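Tatik table top, pale finish

Product code: TK 297
Sold by Bruvus
Tops only. Legs and frames are listed separately.

The Tatik is a plain table top in a pale, blond finish with an open, wavy grain. We sell it for kitchen tables, desks, craft rooms and work benches that need to look decent. It comes in one colour and one thickness, and in three lengths. The edges are square with the sharpness taken off, and the corners are very slightly rounded. There are no cable holes and no pre-drilled holes in the underside.

Most customers buy it to replace a worn top on a frame they already own. It will sit on any flat frame with fixing plates, including the Agyeman four-leg frame and the Tesis trestles. If your frame has a centre bar, check that the bar lies level with the side rails before you order. A bar that stands proud will push the middle of the top up.

Sizes

Small: 100 cm long, 60 cm deep
Medium: 140 cm long, 70 cm deep
Large: 180 cm long, 85 cm deep

The small top weighs 14 kg and the medium weighs 19 kg. The large needs two people to lift. We don't cut tops to order, but any joiner can take a length off the end for you. A cut end must be sealed the same day with the sealing oil listed under Extras.

Grain and colour

Every top is different. The grain tends to run in long curved bands, cream and light tan by turns, and you will usually find places where it closes up into loops or long ovals. Some tops have a lot of this and some have very little. A few have a darker streak that comes to a point. 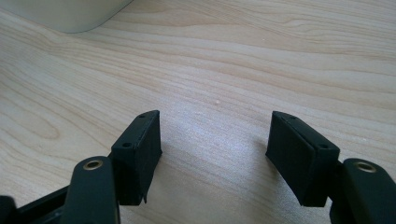
We can't match one top to another. If you are putting two side by side to make a longer table, order them together and put a note on the order, and the warehouse will try to pick two that are close in tone. They will not be the same. Customers who want an even surface with no figure in it should look at our painted tops.

The colour changes a little with the light. In a north-facing room it looks cooler and greyer, and under a warm lamp it goes towards honey. It will also darken slowly over the first year or so if it gets direct sun. Move lamps, trays and anything else that lives on the table every few weeks to begin with, or you will get a paler shape underneath.

A sample block is available. It is the size of a paperback and is finished in the same way as the tops. Please bear in mind that a block this small can't show how the grain will look over a full table.

Finish

The top has a low-sheen clear coat. It is not a gloss, but it does pick up some light from a window or a ceiling lamp, and you will see a soft patch of brightness if you stand in the right place. If you plan to use the table for photography or drawing, put it side-on to the window.

The coat will stand up to normal kitchen use. Water can be left on it for a short time. Wine, coffee, beetroot and turmeric should be wiped off when you notice them. Hot pans will mark it, so use a mat or a board. Do not cut directly on the surface. The coat is thin, and a knife goes through it easily.

Each top is looked over before packing. We pass small natural marks in the wood. We do not pass dents, scratches, runs in the coat or chipped corners. If yours has any of these when it arrives, send us two photographs before you fit it, one close and one from further back.

Fitting to a frame

You will need a pencil, a tape measure, a drill with a small bit and a hand screwdriver. Screws are not supplied with the top because the right length depends on the frame. Measure the thickness of the fixing plate, and choose a screw that goes no more than two thirds of the way into the wood.

Put a blanket on the floor and lay the top on it face down. Centre the frame on it and measure the overhang on all four sides before marking anything. Mark the holes, take the frame away, and drill a pilot hole at each mark. A bit of tape round the drill bit makes a good depth guide. Put the frame back and drive the screws by hand for the last few turns.

Use the slotted holes in the plates if there are any. Wood gets wider in damp weather and narrower when the heating is on, and the slots let it move. Leave those screws just short of fully tight. The Agyeman frame has slotted plates on both long rails. Older Tesis trestles have round holes only, and for these we suggest the slotted plate set under Extras.

Turn the table over with one person at each end. Lift it. Dragging it round on two legs puts a strain on the fixings.

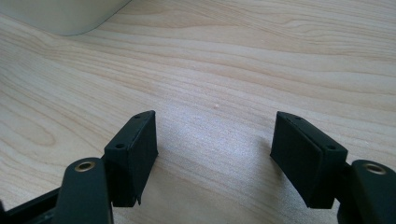
Day-to-day cleaning

Sweep or brush crumbs off before you wipe, as grit under a cloth will dull the coat in time. Then use a soft cloth wrung out in warm water. A drop of washing-up liquid is fine for grease. Wipe along the grain and dry with a second cloth.

Don't use scouring pads, bleach, cream cleaners or spray polish. Spray polish leaves a film that is hard to shift and makes later repairs to the coat difficult. Baby wipes are often asked about. They do no harm now and then, but they leave a residue if they are the only thing you use.

If you feel a small rough spot, wipe it first, as it may only be dried food. If it is still there, wet it, leave it a minute, and try again with a fingernail or the edge of a plastic card.

Repairing marks

White rings are caused by damp in the coat and often fade by themselves in a day or two. Light scratches can be made less obvious with the sealing oil on a cotton bud, left for ten minutes and buffed off. For anything deeper, the top can be sanded with fine paper and re-coated. Do the whole surface, as a patch will always show.

Questions from customers

Ludivine Le Goff asked whether the medium top could be used on its own as a wall-mounted desk. Yes, with a bracket at each end and one in the middle. The brackets should reach at least two thirds of the way under the top. The wall matters more than the top does, and plasterboard alone won't hold it.

Tetsuya Tanabe asked if clamps could be used along the edge for model making. Small clamps are fine with a piece of card or scrap wood under each jaw. Bare metal jaws will leave a dent. If clamps are going to be on and off every day, fit a strip of hardwood along the front edge.

Can it be used outdoors? No. A covered porch is still too damp.

Can I paint or stain it? Paint will take if you sand the coat off first. Stain gives patchy results on this wood and we don't recommend it.

Is the underside finished? It has one coat, enough to keep the moisture even on both sides. It is not polished and may feel slightly rough.

Extras

Sealing oil, small tin. Enough for two cut ends, with some left over for scratches.
Slotted plate set. Eight plates with short screws, for frames with round holes.
Felt pads for lamp bases and ornaments, sheet of mixed sizes.
Sample block.

Delivery and returns

Tops are sent flat in a cardboard sleeve with foam corners. The small and medium go by ordinary carrier. The large goes on a pallet to the kerb, and the driver is not able to bring it indoors, so please have someone there to help. You will get a text with a time slot the evening before.

When it arrives, stand it on its long edge in the room where it will be used and leave it in the opened sleeve overnight. Do not lean it against a radiator.

Unused tops can be returned within 30 days in the original sleeve. We can't take back a top that has been drilled, cut or oiled. The large size is out of stock until July. Orders placed now will be sent in the order they come in, and your card is charged on dispatch.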